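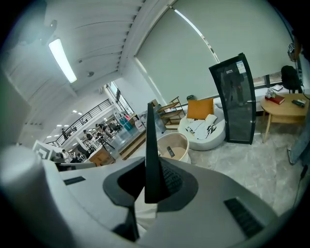

Figure 1. Hand-held gripper, with the ceiling of the room beyond it.

One Town or Two? What I Learned From the Fendside Merger Argument
Civics project report
Saturday, January 20, 2018

When I picked this topic I thought I'd be writing a short paper about taxes. Fendside and Norero share a high school, a river and most of a main street, and every so often somebody asks why they don't share a government. The last time it went to a vote was in 2000, when Norero said yes and Fendside said no, and since both sides had to agree, that was the end of it. Then last fall the question came back, and my uncle and my next-door neighbor stopped speaking to each other over it. So I had a topic!

My question was pretty simple. Do people who disagree about the merger disagree about facts (money, roads, police), or about something else? I figured facts. I had this whole plan where I'd put the two town budgets next to each other and people would look at them and calm down.

What I did

I mailed out 80 postcards, split evenly between the towns, with a couple of questions on the back and a stamp already on them (thank you, Mom). I also went to two public meetings in December, one in each town, and took notes as fast as I could. Zbigniew Piątek let me sit with him afterward and go over which parts I'd misunderstood, and there were plenty. I had been writing "annexation" all over my notes, and a merger is a different thing under our state law. In an annexation one town swallows the other. In a merger both charters go away and you write a new one. People at the meetings mixed the words up too, and I think it made some of them angrier than they had to be, because "annexed" sounds like losing.

Suqin Xie helped me with the wording on the postcards. My first version asked, "Why are you against the merger?" and she pointed out that I was kind of assuming something there.

What people wrote back

Not everybody answered, but enough did that I had to borrow the dining room table. Some people just checked a box. One person wrote all the way around the edge of the card and I had to keep turning it.

I sorted the cards by reason, and money wasn't the biggest pile. Even people who mentioned taxes usually mentioned them second. The first thing was nearly always about being listened to. Fendside is the smaller town and folks there are worried they'll never win a vote again. Norero people mostly thought that was silly, and a few said so in language I'm not putting in a school report. But then Norero people had their own version of it — they feel like they pay for the library and the pool and get treated as outsiders at the Fendside parade.

So both sides feel outnumbered, which surprised me, as they can't both be right if you go by population. I don't think it's really about population, though. At the Fendside meeting a lady said her grandfather's name was on the town hall and where was it going to go? The chair told her that wasn't on the agenda. I looked it up later and he was correct, it wasn't on the agenda, but I still think somebody should have answered her.

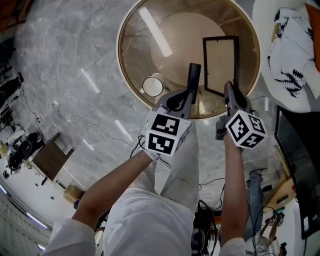 Radwa Slaoui told me I was being too easy on everybody, and that feeling unheard is what people say when they don't want to read the budget. She thinks the council should print both budgets in plain language, send them to every house, and hold the vote in the spring whether folks feel ready or not. Waiting for everyone to be friends first, she said, is how you get another vote like the last one.

I went back and forth on that. She's got a point about the budgets. I read both, and the Norero one has a page on sewer bonds that I'm still not sure I follow. If hardly anyone reads them then my big plan to calm people down with numbers was never going to get very far. But I also don't think you can mail somebody a booklet and then they trust the people across the river.

What I'd do differently

I'd ask more people under thirty. Nearly every card that gave an age came from somebody who could have voted in the last merger election, and I have no idea what the kids I go to school with think, except that they all assume it's one town already. Dalia Lamrani lived in Fendside for years before she found out the gas station was in Norero.

I'd also go to more meetings, and I'd bring a recorder. There's a quote in my notes that just says "bridge!!! whose bridge" and I can't remember who said it or what came next.

My uncle and the neighbor are waving at each other again, by the way. They haven't talked about the merger.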